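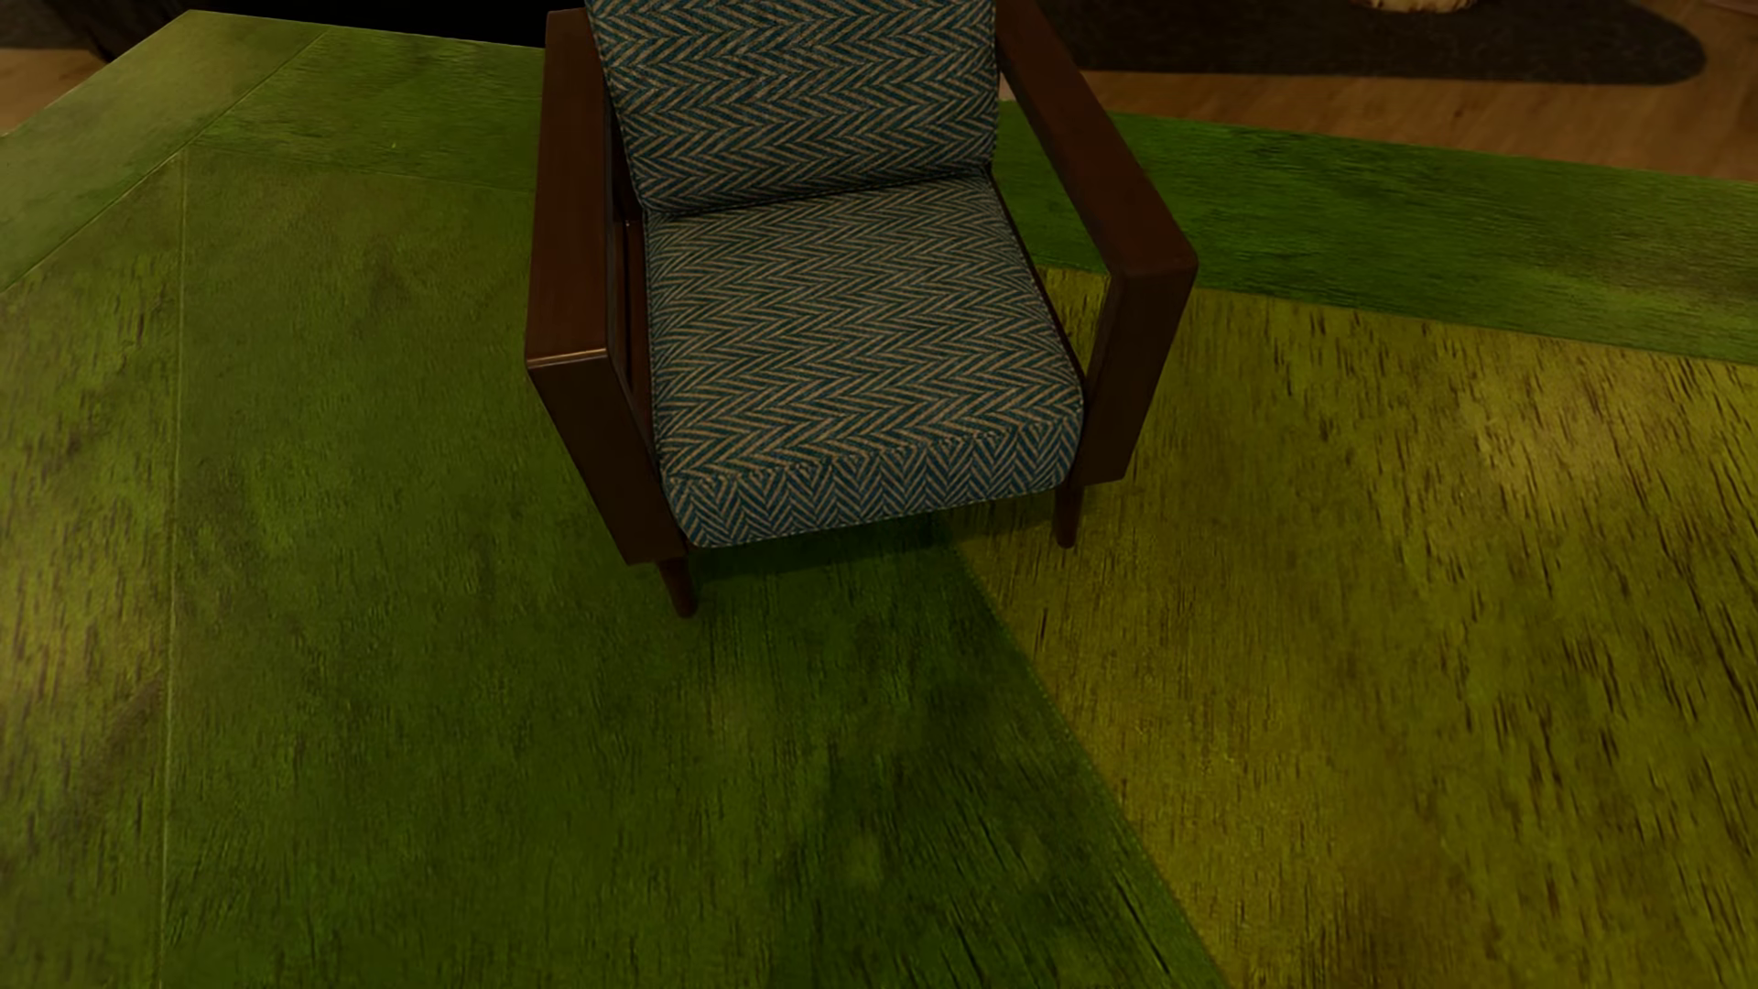
Week 9: reupholstery costing and fabric choice

Handout for the evening group. Bring your own tape measure, we only have the long ones.

1. Measuring up

Always measure the widest point, not the seam. Seat, inside back, outside back, arms if padded. Add 9 cm all round for pulling and stapling. Write it down as you go!! Last term half the sheets came back with no units on.

2. Pattern and pile

Plain cloth = least waste. Stripes need matching front to back. Herringbone and other zigzags: pick one line, run it down the centre of the back, carry it through the seat and over the front edge. Small scale pattern hides a bad match, big scale doesn't.
Velvet - pile goes down the back and towards you on the seat. Chalk an arrow on the wrong side of every peice.

3. Rub counts

Zervas sample book gives these on the back of each swatch. Light use only for the Culness linens, lovely stuff but it bags at the front edge. Sovurier wool blend is the one to go for on a chair that gets sat in daily. Ask for ref 3134 if you want the cutting we passed round.

4. Where the chair is going

Dining room, hall, by a window. Direct sun rots silk and fades most blues. Near food, go for something you can sponge.

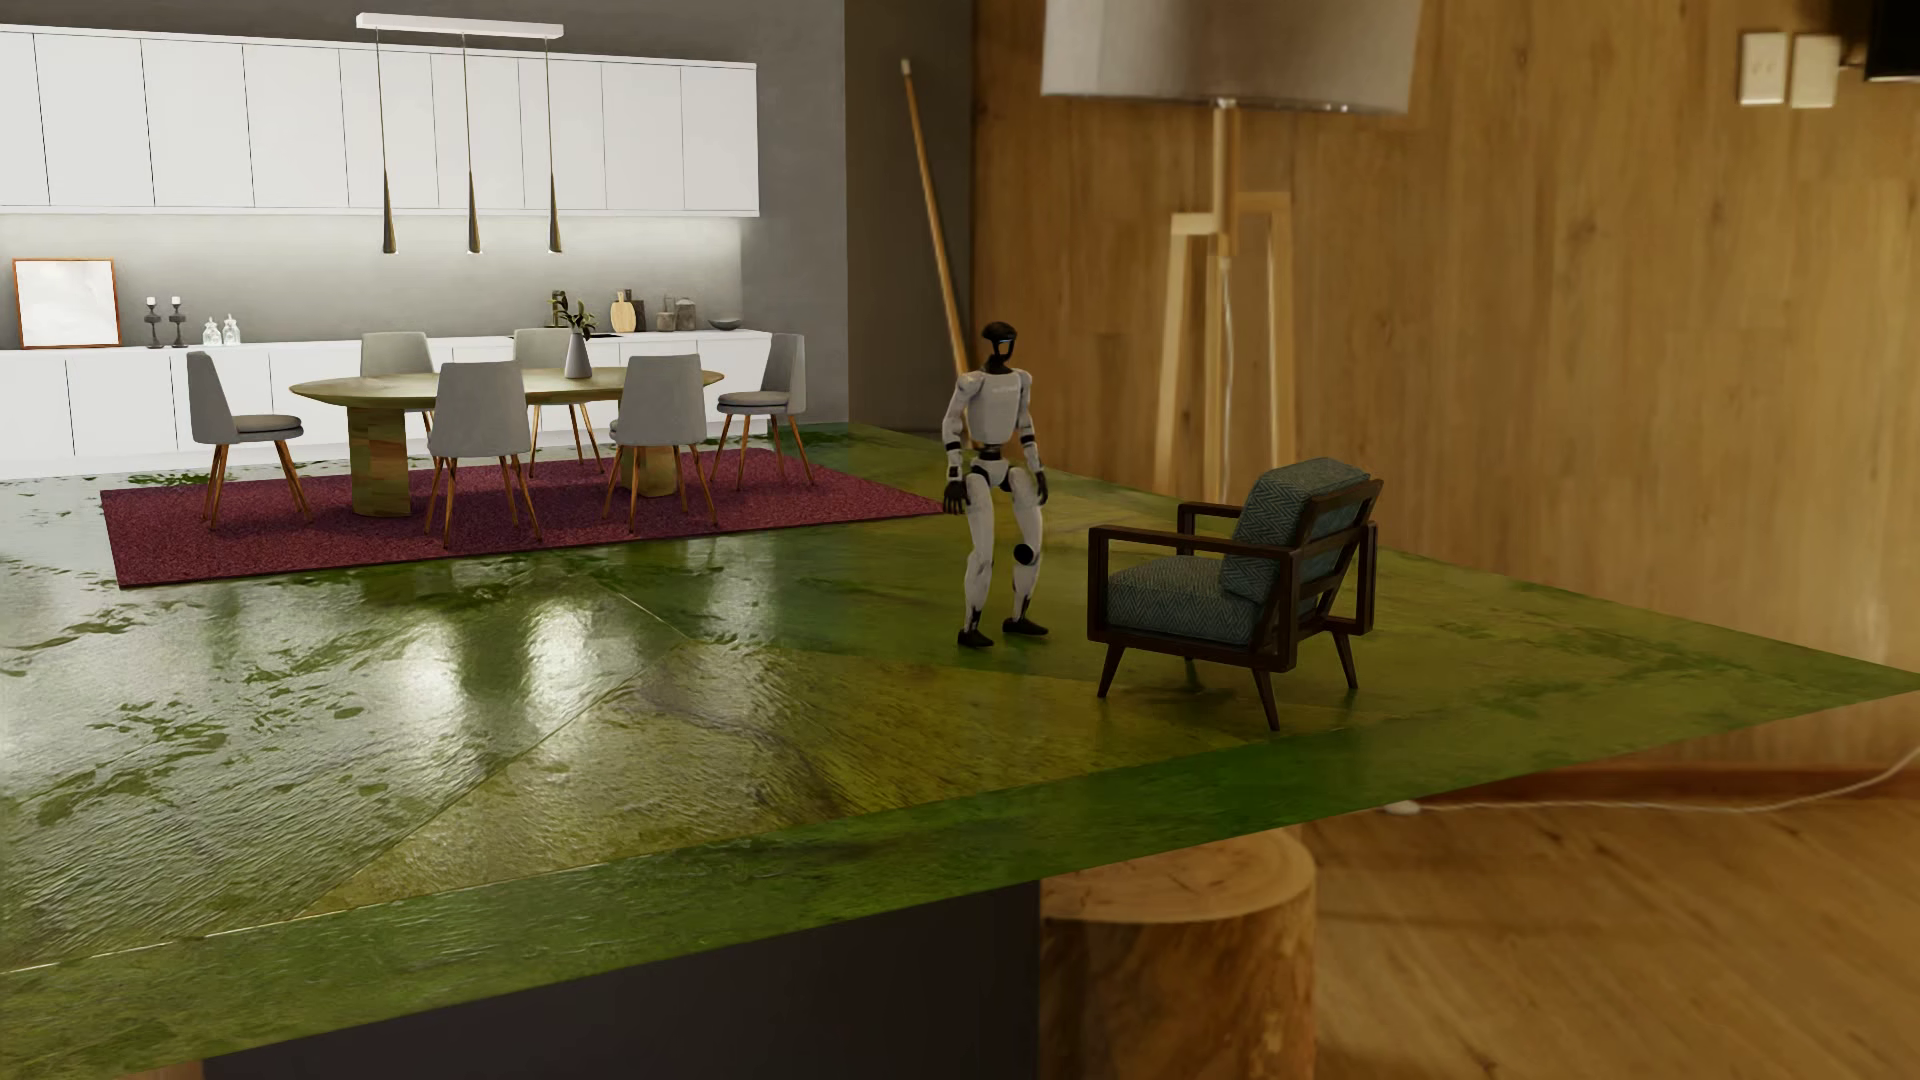 5. Working out a price

Fabric + stuffing + sundries + your hours. Worked sum on the board came to around £300 for a simple open-arm chair, before webbing. Sundries always get forgotten (tacks, thread, bottoming cloth, piping cord).

6. Seat height and pitch

Do this BEFORE ordering foam. New foam sits higher than old, so the sitter ends up perched. Check knees, check elbows against the arm. Try it with the person who will use it.
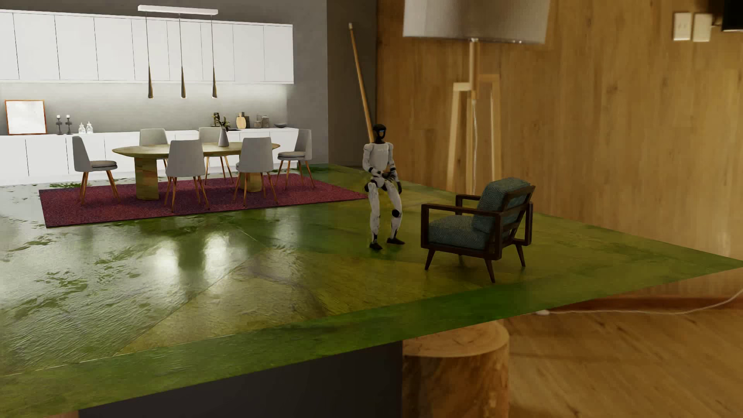

7. For next time

Finish the costing sheet for your own chair, Plitach price list is in the folder. Hand in by 23rd April. Read the chapter on webbing, first half only, and bring you're regulator and a mallet.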